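Meinrad Kuster moved to Fleltorbridge to repair pianos. For 11 years he did that and little else, in a rented workshop behind the old feed store. Now most of his week goes to the toy library he runs with Anas Abu Hammour, a former school bus dispatcher who answered a card in the bakery window.

The library lends toys the way other libraries lend books. A family pays $30 a year and can take home up to seven things at a time for three weeks. There are no fines.

"We tried fines in the first winter," Kuster says. "People stopped coming back because they owed us four dollars and were embarrassed. We lost a very good marble run that way."

He got the idea when his daughter turned two and his apartment filled up. Most of what she was given held her interest for a few days. "I was carrying bags to the thrift store in March that had been wrapped in December," he says. "The toys were fine. She was done with them."

Abu Hammour handles the lending side. He built the first catalog in a spreadsheet and later moved it to Joltico, a booking program made for tool rental shops. It still asks every borrower whether they need a trailer hitch.

"I leave it blank," he says. "I called them once and they were nice about it, but they said it would cost money to take out."

The work that takes longest is checking returns. Each set has a card with its parts listed, and a set with a missing part goes on the waiting shelf for nine weeks before it is broken up. Puzzles are the worst. Abu Hammour no longer accepts any with more than 100 pieces.

Kuster does the repairs in the evening. He uses hide glue left over from the piano business on wooden toys, and he sews badly, he says, but well enough for a bear. He will not fix anything with a button battery. Those go back to the donor.

They disagree about what to buy. Kuster likes large wooden sets that last. Abu Hammour wants more of what children ask for at the desk, usually something soft or something that rolls.

"Meinrad bought a Storstead farm with a barn you can stand on," Abu Hammour says. "Beautiful thing. It has gone out twice. The balls go out every day we are open."

"Parents borrow the farm," Kuster says. "It takes a while."

Mixed toys and stacking boxes at the toy library.
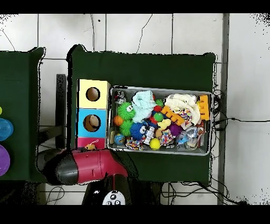
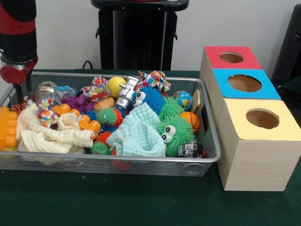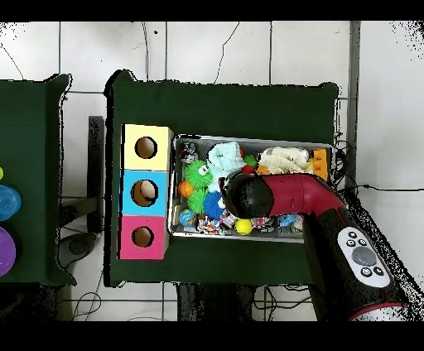 Money is tight but steady. Membership fees cover the rent and the heat. The Haddadin hardware store gives them screws and paint at cost, and the town pays for insurance under an agreement that has to be renewed every spring. Neither man takes a wage. Kuster still tunes pianos in the mornings, and Abu Hammour drives for a pharmacy.

They have been asked to open a second branch across the river. Kuster is against it for now. He would want somebody there who knows the stock and can tell a parent what a three-year-old will do with it.

"You can't get that from a spreadsheet," he says.

Abu Hammour is more open to the idea. He has looked at two rooms already, one of them above a dentist, and has been asking about the stairs. A lot of their borrowers come with strollers, and he would want a ground floor or an elevator that works. He plans to see a third room before the insurance comes up for renewal.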